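Last updated: February

Project Report: Sequencing a Two-Arm Table-Clearing Task
Rasha Geagea and Benedikt Lindemann

1. Purpose

The project concerned the planning software for a two-arm robot that sorts toy food and sweeps a work surface. The planner, named Caltard, assigns each step to one arm and holds the other until the shared space is free.

2. Perception

Glare proved the main difficulty. Bright highlights on smooth surfaces were often labeled as separate objects, and small specks were missed.

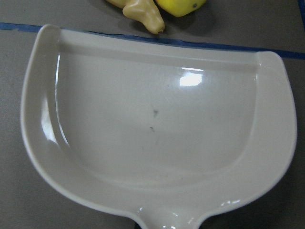
A filter was therefore added that compares five consecutive wrist views before a label is accepted. The labeled set holds 1806 views, of which 236 were set aside for testing.

3. Planning

Each tape square is stored as a cell that only one arm may reserve at a time. The brush and the bin are assigned to different arms.

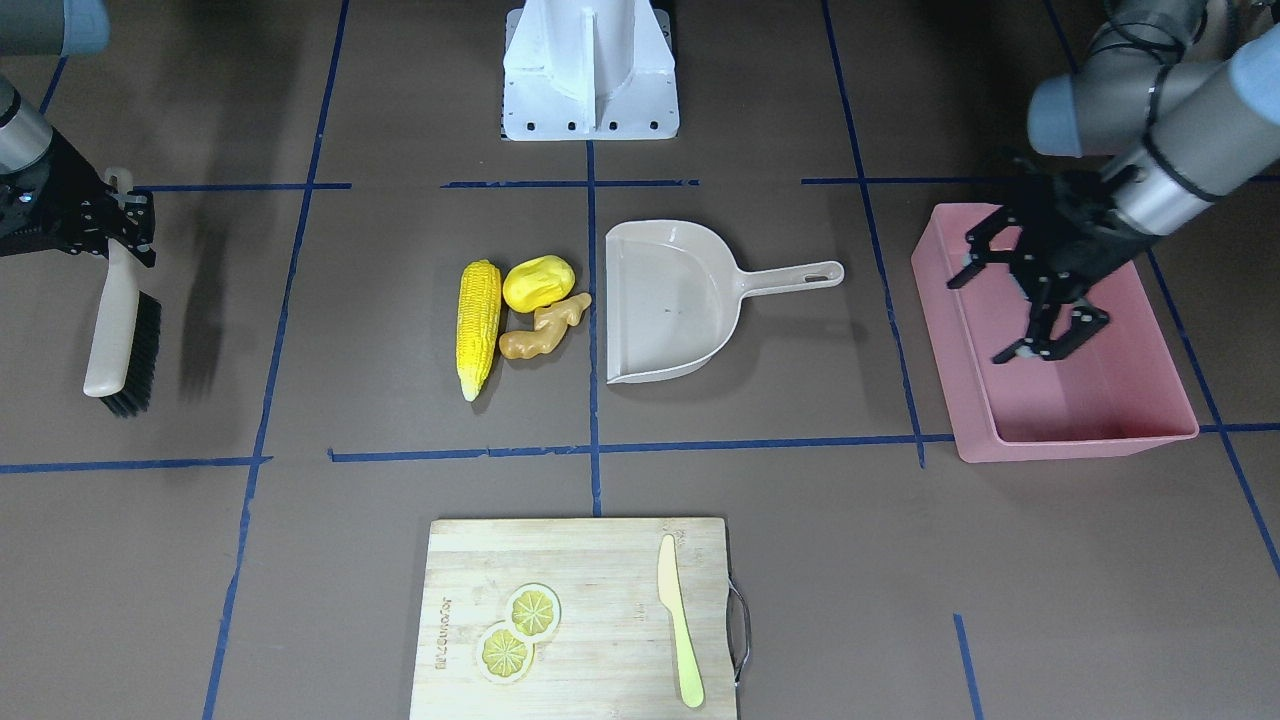
Figure 2. Brush held in the right gripper; left gripper open over the pink bin.

4. Remaining Work

Reservations are released too late when an arm pauses. The log reader, Kosell, does not yet report these delays.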